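**Pasance small-storage line – progress report to Tarawneh, September**

Prepared by Afaf Bitar; checked by Dorota Zieliński.

Work this period covered the desktop storage box, the modular unit with a hinged compartment above a bank of drawers. Three items were open at the last report: door fit, drawer travel and colour matching.

**Door fit.** The hinge pin was lengthened by the supplier, Plelari, and the revised part has been fitted to all units on hand. Each door was cycled 400 times. Sag at the free corner stayed within tolerance on all but 5 doors, which have been set aside for measurement.

**Drawer travel.** The lower drawers bind when pulled from one side of the handle. The runner has been re-cut with a wider lead-in – drawing issued, parts not yet received. Travel remains at 140 mm.

**Colour matching.** The top panels and drawer fronts come from separate batches. Ullik has agreed to hold one reference sample per colour, and future batches will be compared against it before despatch.

**Current assembly.** The rust-orange compartment is at the back left, with its transparent door open. The yellow section is at the front right, over the grey-teal drawers, and the handles are gold-toned.

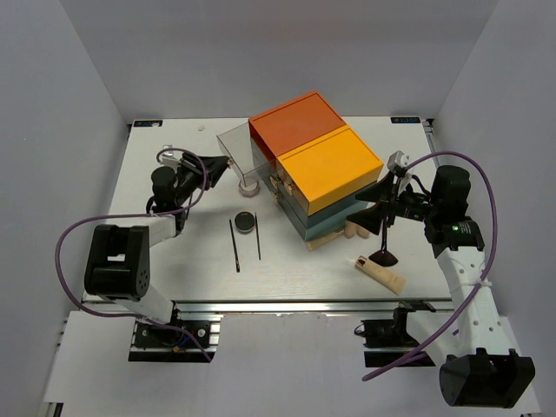
Will the re-cut runner require a change to the drawer fronts?

The existing fronts will be kept. The new lead-in sits entirely behind the front panel, so the handle position and fixing holes carry over.

**Next period**

- Fit re-cut runners and repeat the drawer test
- Report on the rejected doors
- Confirm carton size for the order of 400

Expenditure is within the approved budget.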